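Gripper build, part four: the pads, the linkage and a lot of snacks

February 13, 2020

I have been putting off this post until I had more to report than a list of screws. The hand-held gripper is now at the stage where I can pick it up, squeeze it and get the same motion at the fingers every time, so I'm going to write down where it stands before I take it apart again.

For anyone who missed the earlier posts, I'm building a two-finger gripper that you hold and work by hand. The same finger set will later go on the small arm that Uwe Fuchs has been putting together in the shared workshop in Celcombe. The idea is to record how a person grabs things with it and then use those recordings to teach the arm. Uwe's half is called Huvov, after a misprint on a parts bag, and mine never got a name.

The linkage is the part I rebuilt over the winter. The version I finished in November had play in every joint, and by the time the play added up, the tips could be off by nearly 9 millimeters. Most of that came from the holes. I had been drilling the arms one at a time and trusting the marks. Now I clamp the left and right arms together and drill them as a pair, then ream the holes by hand. It takes a whole evening for one set. The joints also got thin washers on both sides of each arm, and I went down a size on the screws so the heads would clear each other at full close.

I wanted to test it on soft, awkward packaging, the kind that slides and folds when you pinch it. Blocks and cups are too easy. A cup doesn't change shape when you get the angle wrong.

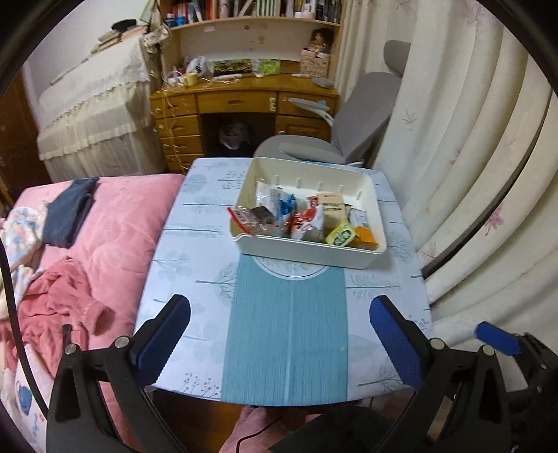

The pads took me longer to settle on than I expected. My first set was bare plastic with grooves filed in, and it was hopeless on anything shiny. The second was foam tape, which held well and then tore. What I have now is cast rubber, poured in a mold I cut out of scrap and lined with packing tape. The softer mix grips film better but picks up lint and crumbs, so I keep a damp cloth nearby and wipe the pads down between runs. The harder mix stays clean and lets go of thin bags. I'm using the softer one for now.

If you cast your own, score the back plate first. I skipped that on the first pair and they peeled off in one piece. Coarse sandpaper in two directions is enough. I also warm the two parts of the rubber in a bowl of water before mixing, or the bubbles never come up.

The routine for a run is simple. Start recording, bring the gripper in, pick one item, set it down somewhere else, open fully, back away, stop recording. I aimed for 200 runs and ended up with 574 over several sessions, counting the bad ones. I keep the bad ones in their own folder. Liliana Mazza, who is writing the software that reads all this, asked me to label why each one failed, and that has been the slowest part of the whole project. My labels are "slipped", "pushed", "two at once" and "me". The last one gets used a fair amount.

Some things I learned about picking up packaged food, in no order. A crimped seam is a good place to grab if you come in square to it. A puffed-up bag wants to be taken lower than you think, under the widest part. Flat packets lying on cloth are hard, and the trick of dragging them to an edge works with your own fingers much better than it does with pads. Things in a tray are easier to find and harder to reach, and you learn to come down steeply so the finger backs don't hit the wall.

Cloth under the items changes the result too. On bare wood a packet slides away when one finger touches it first. On a tablecloth it tends to stay where it is, and then the cloth comes up with it if I close too low. I marked which runs were on cloth so Liliana can split them out later. 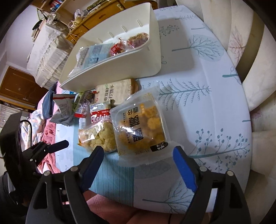
I also had to sort out the cable. It used to run straight back along the handle and every so often it would snag on my sleeve and spoil a run. I gave it a longer loop with some slack and that has been fine so far. The connector is still the cheap one that came with the board. I have a better one in a drawer from Etora, the surplus shop in Derese, but it needs a bigger cutout and I don't want to touch the frame while everything else is behaving.

Wear is the other thing I'm watching. I did a squeeze test at the bench, 4,000 full open-and-close cycles spread over a week of evenings with the radio on. Two of the joints had loosened by the end. I backed the screws out, put a drop of medium thread locker on each and set them again with the same short driver. The arms themselves look fine and the reamed holes measure the same as when I made them.

Still to do: a stop at the open end so I can't over-travel, a second pair of pads in the harder mix so I can compare them on the same items, and a handle that doesn't dig into my palm after an hour. Uwe has the mounting plate for the arm side cut but not drilled. I'm taking him my drilling clamp next time I go over, and we'll do those holes together.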